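The Arm in the Spare Room

A subscription robot simulator promises to teach you automation without the cost of automation. Our reviewer sorted nuts for a month.

I should say up front that I don't own a robot. I own a bread machine, and we are not close. So when Stesum offered a trial of its Istgate training package, which puts a simulated robot arm on your computer and lets you boss it around, I figured I was either exactly the right reviewer or a terrible mistake.

Istgate is sold to small shops that are thinking about buying an arm and would like to make their expensive errors ahead of time. You pay $288 a year, download a very large file, and wait. Then you pick a job from the menu, and a room with a robot in it loads on your screen. There are 170 jobs in the current library. Some are as plain as moving a block from one spot to another. Others made me want to lie down.

I spent most of August on the small parts set, because small parts are what people in real shops complain about. It has you working with little hex rings in a round tray, and it is a fine way to learn how much your own fingers have been doing for you all these years without thanks.

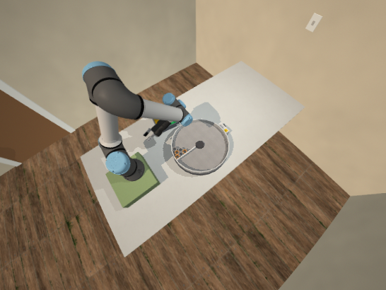

Steering is done in one of two ways. You can drag the arm with a mouse, which feels like parking a couch, or you can write out the steps in Vanik, the package's own scripting language. Vanik reads like a polite grocery list. Go over the tray. Go lower. Close. Go up. I had a working script by Saturday lunch and was unbearable company until dinner.

Then I turned on the setting called Natural Variation, which shifts things a little each time you hit start. My script was written for a world where nothing ever moves. The arm went down with total confidence and closed on air, came up again, and carried the air carefully to where I had asked for it. I have worked with people like that.

The physics deserve praise. Parts bump and slide and lean on each other in a way that feels right, and if you come in too low you pay for it. The rooms are better than they need to be, too. Somebody put a wall plate up and laid a plank floor, and I found myself oddly fond of the place. I have rented worse.

What I can't praise is the manual. It runs 647 pages and seems to have been written by two departments that don't speak. The chapter on grippers sends you to the chapter on wrists, and the chapter on wrists sends you back. Error messages are no help either. My favorite said only "Reach declined," which I have since used on the phone.

The obvious rival is Wang, which costs more and looks duller. Wang's tutorials are far better, though, and a beginner will get to a first good grab sooner. Its job library is thin. If your shop handles one kind of part all day, that won't matter. If you want to poke at a lot of different chores before spending real money, Istgate gives you more to poke.

Would I pay for it? For a shop with an arm on the wish list, yes, and I'd start with Natural Variation switched on and skip the false glory. For a hobbyist, try the free demo first - it comes with 2 jobs, and the second one is hard enough to tell you whether you enjoy this kind of thing.

My trial ran out on a weeknight, in the middle of a run. I've asked Stesum for another month.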